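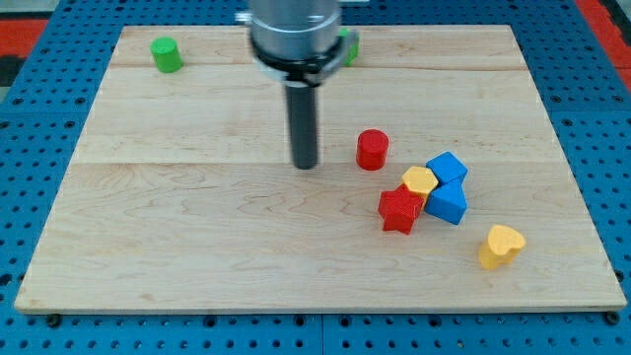

Vemlow Hartwachsöl für Holz, farblos

Holz braucht Pflege, das wissen eigentlich alle, und trotzdem bleibt sie (bei uns zu Hause übrigens auch!) gern liegen, bis die Oberfläche stumpf und durstig aussieht. Mit Vemlow holen Sie das ganz in Ruhe nach, an einem Sonntagnachmittag zum Beispiel, bei offenem Fenster und mit einer Kanne Tee in Reichweite.

Unser Hartwachsöl wird aus Leinöl und Carnaubawachs gerührt, nach einem Rezept, an dem Emlyn Howells in seiner Werkstatt lange gefeilt hat. Es zieht tief ein, feuert die Maserung sanft an und lässt helle Hölzer hell, worüber sich besonders freut, wer Ahorn, Birke oder Esche im Haus hat. Für Tischplatten, Regalböden und Arbeitsplatten ist es gleichermaßen geeignet, nur ins Freie gehört es bitte nicht. Dafür führen wir das Cadwaladr Gartenöl.

So wird's gemacht

Schleifen Sie die Fläche in Faserrichtung, zuletzt mit Körnung 200, und nehmen Sie den Staub gründlich ab. Dose gut aufrühren, das Öl mit einem fusselfreien Tuch dünn auftragen, wirklich dünn, lieber zweimal wenig als einmal viel! Nach 30 Minuten den Überschuss abnehmen und die Fläche mit einem weißen Pad auspolieren. Über Nacht trocknen lassen und das Ganze am nächsten Tag wiederholen. Stark saugende Stirnkanten vertragen gern noch einen dritten Auftrag.

Bitte beachten: Ölgetränkte Lappen können sich selbst entzünden. Breiten Sie sie zum Trocknen einzeln im Freien aus oder bewahren Sie sie in einem geschlossenen Metallgefäß mit Wasser auf.

Gebinde: 200 ml, 3 Liter
Farbton: farblos, seidenmatt
Überschuss abnehmen: nach 30 Minuten
Lagerung: frostfrei, gut verschlossen
Passendes Zubehör: Okex Polierpad weiß, Okex Baumwolltücher

Sie sind unsicher, ob Ihr altes Erbstück geölt oder lackiert ist? Schreiben Sie uns einfach ein paar Zeilen, wir helfen gern weiter. Bestellungen aus dem September liefern wir mit einem kleinen Baumwolltuch zum Ausprobieren.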